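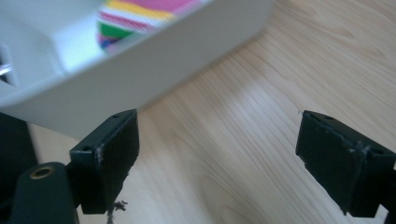
Pale streak on a light wood board after wiping, how do I get rid of it?

Posted in Home Care and Repair

I have a light wood board, bought secondhand in Langlois, and the table I set it on is also light wood. Both were fine for a year. On Thursday I cleaned them with a spray and the rough side of a sponge, let them dry, and the board now has a narrow whitish line running across the grain. I can feel it a little with a fingernail. The table came out fine.

The seller did not know what finish was on it. The spray was the Kenditix citrus one, which I have used on the kitchen counters for a long time with no trouble. I have tried warm water and a soft cloth twice. The line goes away when the wood is wet and comes back when it dries.

I don't want to sand the whole thing if I can avoid it. Is this something on top of the wood or is the wood damaged? And is it safe to keep using the same spray on the table?

lunda_apt3
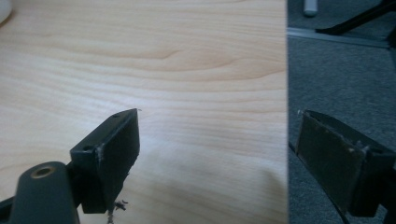
Also, if the answer is oil, which kind? I have mineral oil for cutting boards and a can of furniture oil from a chair project. I would rather use up one of those than buy a third.

2 replies

Sabina Selvanayagam
A mark that disappears when wet and comes back when dry can be either thing, so test it before you treat it. Dried cleaner and a shallow scratch both look pale on light wood.

Put a few drops of plain white vinegar in a cup of water, dampen a cloth, and wipe along the grain. Dry it right away. If the line gets thinner or feels smoother, it was residue, and a couple more passes should take care of it. Wipe with plain water at the end.

If nothing changes, try a plastic scraper held nearly flat. Dried glue or old wax will come up in crumbs. Don't use a metal blade.

If it is a scratch, you only need to work on that spot. Use 320 grit paper, go with the grain even though the mark goes across it, and feather out a couple of inches on each side. Wipe off the dust and wait overnight before you put anything on it.

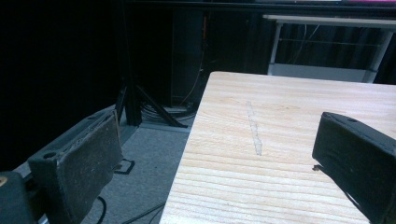

Pale streak running across the grain of a light board

As for oil, use the mineral oil if food will ever touch the board. It never hardens, so you will have to redo it now and then. Furniture oil is tougher, but check the can for drying time. Mine says 72 hours before use and it needed all of that. Either one will darken light wood a bit, so try it on the underside first. Rags with furniture oil on them should be laid flat outside to dry, never balled up in the trash.

I would stop using the spray on the table until you know what the finish is. Dish soap and water is enough for a table.

brokstead_dan
just oil it. had the same thing on a shelf, put mineral oil on 3 or 4 times and you can hardly see it now. quit using the green side of the sponge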